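Tour Guide Handset Manual
Section 4: Preparing handsets for a group tour

Read this section before the party leaves the coach. It applies to the Gelent audio handset used on all house and garden tours sold through Clulel. Charging and storage are covered in Section 3.

4.1 Before the group arrives

1. Take the handsets out of the charging case one row at a time. The case holds 39 handsets and one guide transmitter.
2. Hold down the side button on each handset until the light shows green. A flashing light means the battery will not last a full tour. Put that handset back and use another.
3. Turn the dial to channel 2 for morning tours. Afternoon channels are printed on the tour sheet.
4. Fit a fresh pair of ear cushions. Used cushions go in the bag in the lid of the case.

Note: At Tovville House the morning and afternoon parties overlap in the entrance hall. Check the channel again if you are asked to wait there.

4.2 Pairing the guide transmitter

1. Switch on the transmitter and clip it to your lapel or lanyard.
2. Press Pair once. The display shows the tour number.
3. Stand at least two metres from the charging case and speak normally. Ask a colleague to listen on any handset.
4. If there is no sound, switch the transmitter off, wait ten seconds and repeat from step 1.

Caution: Do not press Pair during a tour. All handsets will drop the signal and must be set again by hand. 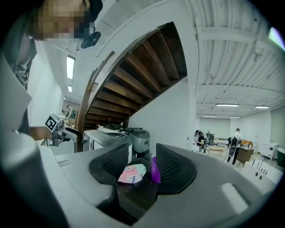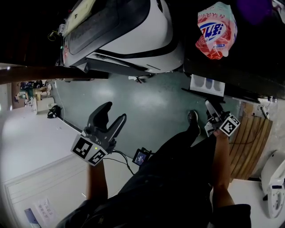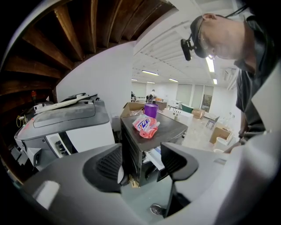

4.3 Handing out

1. Write the handset number next to each visitor's name on the tour sheet.
2. Show visitors the volume wheel and ask them to start at the lowest setting.
3. Offer a neck loop to anyone who wears a hearing aid. Loops are kept in the side pocket of the case.
4. Ask the whole group to raise a hand if they can hear you. Do not set off until all hands are up.

Note: The signal reaches some 695 metres in the open. Thick walls shorten this a good deal, and in the cellars and the Balogh Wing you should keep the party in the same room as you.

4.4 Collecting in

1. Collect handsets at the last stop, before visitors go into the shop or tea room.
2. Tick each number off the tour sheet.
3. Switch off, wipe down and return to the case with the dial facing up.
4. Report missing or damaged handsets to Catrin Lewis at the tour desk the same day. Out of hours, leave the sheet in Noel Sison's tray with the handset number circled.

Replacement handsets are issued from the tour desk only. Do not borrow from another guide's case, as the channels may be set differently.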